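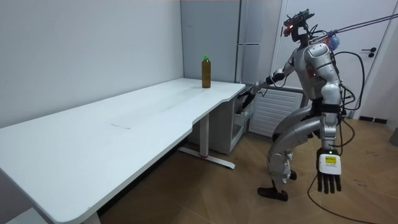 Rozália Mészáros asked under my last post whether the Trostlow fiddle weekend is still on now that the old grange hall is closed. Yes, it is. Same weekend in February, new building. I'll put what I know in this thread so I'm not answering it in five places.

The weekend moves to the school gym at Zirotberg. It's a 20 minute drive up the valley from the grange hall. There is parking behind the gym and along the ball field. Please leave the bus lane open.

Doors at 8 in the morning on both days. Slow jam first, then workshops, then the open stage after lunch. The evening dance starts when the chairs are cleared, same as always.
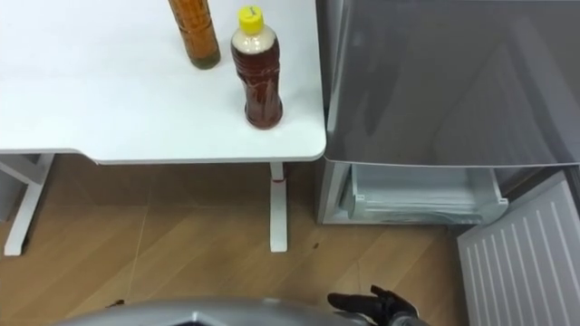
The gym seats 675 with the bleachers pulled out. The grange hall was much smaller, and people stood in the entry the whole time. I liked the grange hall. I also remember not hearing a word of the last set from back by the coats.

Sound is the open question. A gym echoes. Kerkex is lending us their heavy stage curtains to hang along the back wall, and we'll try them out the night before. If you play hammered dulcimer, sit away from the scoreboard end. It rings badly there.

Géza Bozsik is teaching the beginner fiddle class again. Bring your own instrument if you have one. He has a few loaners, mostly full size, one half size. Message me if you need the half size – it goes fast.
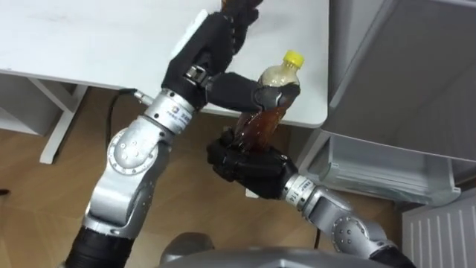 The Piątek family band plays the second evening. They did the dance here the winter the furnace quit and kept going in their coats. This year they have a new bass player, and I'm told more polkas.

Workshops so far: beginner fiddle, twin fiddle harmony, clawhammer banjo, calling for dances, and shape note singing in the music room. Guitar backup is not confirmed. If you can teach it, please write to me.

Somebody asked about campers. The school says no overnight parking. The campground by the river is closed until spring, so it's the motel or a friend's couch.

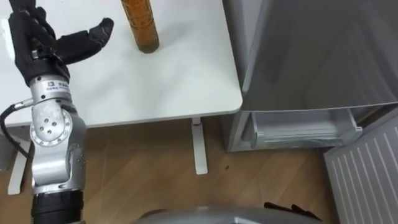
Photo: submitted

Admission is by donation. Last year the jar covered the hall and the callers and left us $1,000, which paid for tuning and repair on the loaner fiddles.

Food is chili and cornbread in the cafeteria, with a meatless pot. Pies are welcome. Write your name on the bottom of the dish – I still have two from last year, one blue, one glass.

No tap shoes or metal heels on the gym floor. Soft soles for the dance, please. That's the one rule the school was firm on.

I'll add the workshop times to this thread when I have them.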